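Dagmar Kováčik has been sorting and repacking building blocks at Zadau for six years. The firm takes in used sets from nurseries and schools, cleans them, and sends them out again in boxes of 100. When I visited one morning in December, she had 26 boxes waiting by the door and a kettle on.

"People think of it as a toy job," she said. "Most of it is bins and tables. If the bin is wrong, your back hurts by lunch."

She started out with deep plastic tubs bought from Codness, a supplier that has since closed. They held about 300 blocks each and were too tall. "You were in up to the elbow for the last few. I'd tip them out on the floor in the end, and then someone would tread on one."

The tubs went to a garden centre. What she wants now is a wide bin with a flat floor, where the blocks lie in one layer and can be told apart by colour and length.

She prefers grey. Zadau once tried red bins, she told me, and the red blocks kept being missed. "On grey you see red straight off. Dark green is slower, especially late in the afternoon. I do the greens first if I can."
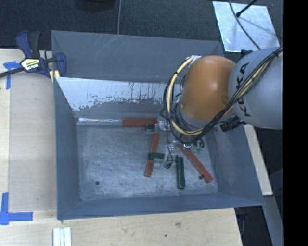 *Red and green blocks in a large grey bin.*

The long blocks give her the most trouble. They take up a lot of the box and have to go in first, along the sides, with the shorter ones filling the middle. An order from the Brynjólfsdóttir nursery last winter came to 938 pieces, and she packed it twice.

"I'd put the long ones in last. The lids wouldn't shut on three of the boxes. So I took it all out and began again, and that was the day gone."

She does not sort by colour unless a customer asks. Zilulen, a chain of play centres, wants each colour bagged separately. Most of the schools don't mind, and she thinks the children like them mixed.

I asked about the tables. Hers is plain wood, bought second-hand – she wipes it down with a damp cloth and leaves it at that. She has been offered a metal one and turned it down.

"Too loud. Every block you put down, you hear it. All day."

She would like better shelving, and a second sink for the washing. The blocks are washed in warm water with a little soap and dried on towels overnight. Anything chipped goes in a box under the stairs, and she has never decided what to do with it.

"There must be a few hundred in there by now. Somebody will want them for something."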